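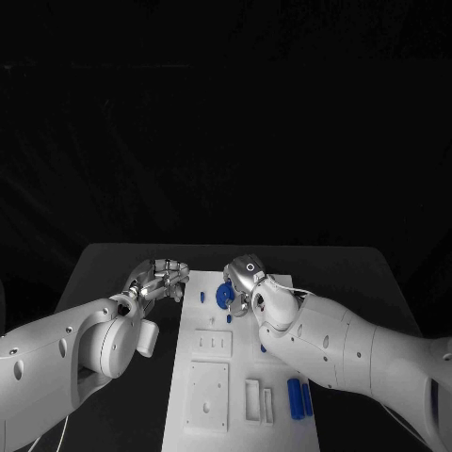

白い板の上で向かい合う二本のロボットアーム。

ナイア湖ボート大会、第50回は新しいコースで開催　719人が出場へ

2019-07-20

ジャヴビルのナイア(Nair)湖で毎年夏の終わりに行われるボート大会について、大会事務局は今年の実施要項を発表しました。今年は第50回の記念大会です。申し込みは先週締め切られ、204クルー、719人の選手が出場する予定です。昨年よりも出場者が増え、事務局によりますと、増えた分の多くは初めてこの大会に申し込んだクラブの選手です。

今年の大会でいちばん大きな変更はコースです。昨年まで長距離の部は、湖の東側にあるボートハウスの前を出発し、中央の島を回って同じ場所に戻るコースで行われてきました。今年からは、湖の北の端にある水門の近くを出発し、南側のトラヴサイド(Travside)の桟橋まで漕ぐ、5キロの片道コースになります。途中に大きく曲がる場所は二か所だけで、クルーは長い直線で自分のリズムを作ることができます。

コースの変更は、昨年の大会のあと、参加クラブの代表者会議で何度も話し合われました。島を回るところでは毎年のようにオールがぶつかり、審判艇が間に入ることが続いていました。特に昨年は、男子舵手つきフォアの上位三艇がほとんど同時に島に着き、一艇がブイの内側に入って失格になりました。このクルーのクラブは抗議を出しましたが、認められませんでした。その後の会議では、島を回るのはこの大会の伝統であり、操舵の技術を見せる場所でもあるという意見と、出場艇が増えた現在では危険が大きいという意見に分かれました。3月の会議で投票が行われ、新しいコースの案が認められました。

ただし、島を回る旧コースがまったくなくなるわけではありません。大会初日の夕方に行われるベテランの部では、今年も旧コースを使います。この部はクルーが一分の間隔をあけて一艇ずつ出発するタイムトライアルの方式なので、島の近くで多くの艇が重なることは少ないと事務局は考えています。旧コースの記録は今後も別の表で残し、新コースの記録とは比べないことになりました。

種目は、シングルスカル、ダブルスカル、舵手なしクォドルプル、舵手つきフォア、エイトの五つで、それぞれに男子と女子があります。今年はダブルスカルとクォドルプルに男女混合の部が加わりました。混合の部はクルーの半分以上が女子選手であることが条件です。ジュニアの部は、これまでと同じように短いコースで行います。ジュニアの選手が一般の部にも出る場合は、同じ日に二つより多くのレースを漕ぐことはできません。

出場クルーをいちばん多く出しているのは、地元のジャヴビル・ローイングクラブです。このクラブは一般の部のほぼすべての種目に申し込みました。女子エイトでは昨年まで三年続けて優勝しており、今年も優勝の候補と見られています。しかし、春の地域大会では、湖の反対側にあるトラヴサイド漕艇会のエイトに半艇身の差で負けました。二つのクラブは同じ湖で毎朝練習していて、おたがいの艇の調子をよく知っています。今回のゴールはトラヴサイドの桟橋の前になりますから、最後の区間の風と波に慣れているという点では、トラヴサイドのクルーが少し有利かもしれません。

ジャヴビルのコーチ陣はクラブの会報の中で、新コースの前半をどう漕ぐかが大切になると書いています。北の水門から出発すると、最初の一キロは両側に林があり、水面は静かです。林が終わると西からの横風を受けます。前半の静かな水面で力を使いすぎたクルーは、横風の区間で艇のバランスを保つのが難しくなります。同じ会報によりますと、女子エイトは六月から練習の終わりに必ずこの区間を漕ぎ、レースのときと同じレートで横風の中に入る練習を続けているそうです。

トラヴサイド漕艇会は、春に使ったクルーの並びを少し変えました。整調は同じ選手ですが、艇の中央の二人が席を入れ替えています。同会は、春の大会では後半に右側の漕ぎが弱くなり、舵手が何度も舵を使わなければならなかったと説明しています。また、男子舵手つきフォアには、大学を卒業してこの町に戻ってきた選手が二人入りました。この種目は昨年失格になったクルーも同じメンバーで申し込んでいて、見る人にとって楽しみなレースの一つになりそうです。 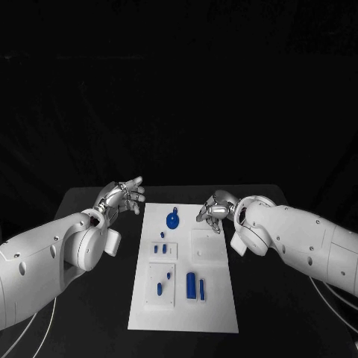 シングルスカルは男女とも申し込みが多く、予選が行われます。予選は初日の朝、風が弱い時間に予定されています。各組の上位二人と、三位以下の選手の中でタイムの良い選手が準決勝に進みます。長距離の部には予選がなく、一斉に出発する方式です。出発の位置は、今年の公認大会での成績によって決められます。成績のないクルーは、申し込みの順番に後ろの列に並びます。この決め方については、初めて出るクラブにとって不利ではないかという質問がありましたが、事務局は、速さの違う艇が出発の直後に近づきすぎないようにするための方法だと答えました。

賞についても変更があります。今年から、機械部品の会社であるジュシコ(Jusico)が大会の主要な協賛社になりました。同社は優勝カップを新しく作るほか、審判艇の燃料と、選手を運ぶバスの費用を負担します。これまで使われてきた銀のカップは、今年の女子エイトの優勝クルーに渡されたあと、ジャヴビルの町の図書館に保管されます。カップの台には歴代の優勝クラブの名前が彫ってありますが、もう新しい名前を入れる場所が残っていないということです。新しいカップの形はまだ発表されていません。

賞金はありません。この点は第一回の大会から変わっていません。協賛社が決まったとき、一部のクラブから、遠くから来るクルーのために賞金か交通費の補助を出してほしいという希望がありました。話し合いの結果、賞金は出さず、艇を運ぶトレーラーの駐車料金を無料にすることになりました。トレーラーは北の駐車場に置くことができます。片道コースになったため、レースを終えた艇はゴールの桟橋で一度陸に上げ、そこから北へ運ぶか、または岸に沿った回送用の水路を漕いで戻ります。回送用の水路では、追い越しとレートを上げた練習は禁止です。

クラブの間で今いちばん話題になっているのは、この回送のことです。シングルスカルと長距離の部の両方に出る選手は、ゴールしてから次の出発までの時間が短く、漕いで戻ると体を休めることができません。事務局は最初の案よりも種目の間隔を長くしましたが、それでも足りないというクラブがあります。艇を二そう用意し、一そうをあらかじめ北の水門に置いておくというクラブもあります。しかし、小さいクラブにはそのような余裕がありません。そこで、地元の二つのクラブが予備のシングル艇を数そう貸し出すことを決めました。借りたいクラブは、選手の体重とリガーの希望を書いて、事前に申し込む必要があります。

安全の面では、審判艇のほかに救助艇が四そう出ます。水温が低い場合や、風が決められた強さを超えた場合には、長距離の部を短くするか、順番を入れ替えることがあります。決定はレース開始の一時間前までに行い、出発地点とゴールの掲示板で知らせます。昨年は二日目の午後に強い風が吹き、エイトの決勝が夕方まで延期されました。そのとき連絡が遅れて、何組かのクルーが水の上で長く待ちました。今年は、各クルーの代表者に携帯電話のメッセージでも同じ内容を送ります。

湖の水位も気になるところです。今年の夏は雨が少なく、北の水門の近くでは例年より浅い場所があります。水路を管理する町の担当課は、出発地点の水深はエイトでも問題がないと確認しましたが、東の岸に近い所では水草が増えています。水草は大会の前の週に刈る予定です。ジャヴビルのクラブは、練習中にフィンに草がついた艇が何そうもあったと話しており、他の町から来るクルーには、公式練習のときに岸から十分に離れて漕ぐように勧めています。

公式練習は大会の前日の午後に行われます。新しいコースを実際に漕ぐことができるのは、地元のクラブ以外の選手にとっては、このときだけです。練習の時間はクラブごとに分けられます。割り当ての表は八月のはじめに、代表者に送られる予定です。コースの図面は、ブイの位置と二か所の曲がり角、回送用の水路を示したものがすでに配られています。図面の中で二番目の曲がり角のブイの色に誤りがあり、赤と書かれているものは正しくは黄色です。直した図面は代表者会議で渡されます。

観戦は無料です。新しいコースでは、トラヴサイドの桟橋の横にある芝生の斜面から、最後の直線がよく見えます。横風の区間を見たい人には、西岸の自転車道が便利ですが、大会の二日間は自転車で選手の伴走をすることはできません。コーチの伴走も同じ扱いになります。昨年までコーチは自転車で東岸を走りながら声をかけていましたので、これは大きな違いです。クルーは出発したあと、自分たちの判断だけで漕ぐことになります。舵手のいない種目では、特に影響があるかもしれません。

ジャヴビルの駅前からは、北の水門とトラヴサイドの桟橋の両方に臨時のバスが出ます。桟橋の近くの駐車場は狭く、選手と役員の車だけが入れます。食べ物の店は桟橋側に並び、水門の側では飲み物だけが売られます。第50回を記念して、ボートハウスでは古いオールや昔のプログラムの展示も行われます。第一回大会の木の艇は修理が間に合わず、今年は展示されません。

大会で総合得点がいちばん高かったクラブは、十月に開かれる地域対抗戦に招待されます。得点は各種目の六位までにつき、エイトは他の種目の二倍になります。混合の部の得点を総合に入れるかどうかは、まだ決まっていません。事務局は七月の終わりまでに結論を出し、各クラブに文書で知らせるとしています。クルーの変更は、けがや病気の場合に限り、代表者会議が始まる時刻まで受け付けます。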